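Teleop demos in sim: keep the slow ones or throw them out?
Forum > Arms and Manipulation > Data collection
14 replies · 2,148 views · Share

We use cookies to keep you signed in and to count visits. Accept | Settings

undus_bench
Posted Apr 28, 2022

I have been collecting demos for a kitchen counter pick task in simulation. One operator, a 3D mouse for the hand and a foot pedal for the gripper. We are at 1,323 demos and the policy still hovers over the object for a long time before it goes down. Sometimes it never goes down.

A lot of my demos have pauses in them. The operator stops above the object, lines up the wrist, then descends. I think the policy is learning the pause. Do people cut these out, or redo the demos, or leave them and collect more?

Camera is over the shoulder of the arm plus one on the wrist. Actions are end effector deltas at 10 Hz.

gravel_road
Cut them. Anything where the commanded delta is near zero for more than a few steps, drop those steps. We did that on a drawer task and the hovering went away the same day. Don't drop the steps where the gripper is closing, even if the arm is still. I made that mistake and got a policy that opened its hand halfway through the lift.

tess_ellate
I disagree with cutting. The pause is where the operator is correcting the wrist. If you remove every small motion you also remove the fine alignment, and then it comes down crooked. Better to retrain the operator. Have them practice until they can do the approach in one motion, then record.

gravel_road
I said near zero, not small. Alignment moves are well above the threshold if you set it by looking at the data.

tess_ellate
Fine, but most people pick a number and never look.

kettle9
What does your operator see while driving? If they only have the one over the shoulder view, the pause is them guessing depth. Give them the wrist view on a second monitor and see if it gets shorter. The Drivov people had the same thing with their headset setup and it was all depth.

undus_bench
Only the shoulder view. The wrist camera gets recorded but it isn't on screen. I'll change that today.

On the threshold, I plotted it and there is a clear gap between stopped and moving, so I can cut the dead steps without touching the alignment. Will do both.

Other question while I'm here. The counter layout is random at every reset, and I let the operator choose the approach direction.

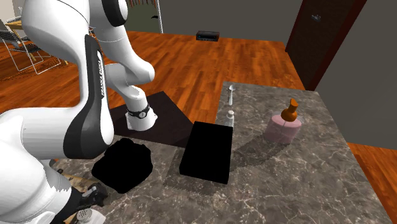 Some operators at our Grurville site come in from the side and some come straight down, and I can't tell whether mixing them hurts. With a plain regression loss I'd expect it to average the two and go somewhere in between. I haven't tested it.

gravel_road
It does average. Pick one approach and write it on a sticky note on the monitor.

kettle9
Or use a model that handles more than one mode. If there's something tall next to the target you want the operator to be free to come in from the other side. A fixed rule will give you demos that knock things over.

tess_ellate
Agree with kettle9 here. We had a top-down-only rule on the Barasa set and threw away 1,000 demos in July when we added taller objects. The hand kept hitting them.

pm_lowell_st
Has anyone tried kinesthetic teaching for this kind of thing and then replaying the joint path in sim? Moving the arm by hand is much quicker than a 3D mouse. My new people pick it up in an afternoon.

gravel_road
Yes, with a real arm. Quick to record, but your hands are in the camera view, so you have to replay everything to get clean images. Small errors in object position and the replay misses the grasp. I kept a little over half.

pm_lowell_st
That matches what I've seen. I still like it for poses and waypoints.

undus_bench
Update. Wrist view on the second monitor, dead steps filtered, and I retrained on the same demos plus a new batch recorded with both views. 2,547 total now. Hovering is mostly gone. It still stalls on dark objects, and I suspect the lighting for that more than the demos.

I left the approach direction free. I'll split the data by approach next and train on each half, and post numbers when I have them.

kettle9
Check your shadows while you're at it. We randomized the light position and the stalls on black items dropped a lot.

tess_ellate
Please post the split results even if they're boring.

Log in to reply
Share this thread · 6 shares
Get the weekly digest of new threads by email. Subscribe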